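1/ Sorting out the bath stuff we ordered for Brurilura. The vase first. White porcelain, one big pink flower, red band near the base. It cost 37 dollars and I'd pay that again.

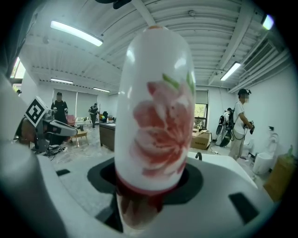
2/ The tub is freestanding, white, with black fixtures along one rim: a tall curved spout and four short handles. Black shows water spots, so I'll keep a cloth nearby.

3/ Floor tile is the gray and white marble pattern. The purple sponge has a spot on the corner of the rim. Bottles go in the vanity, except the one with the pink label.
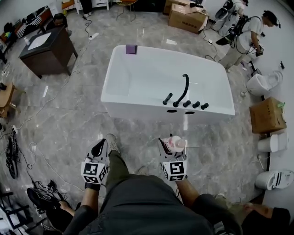 Tub, tile, sponge, pink label bottle.

4/ Towels are next. Grellemden has them in August.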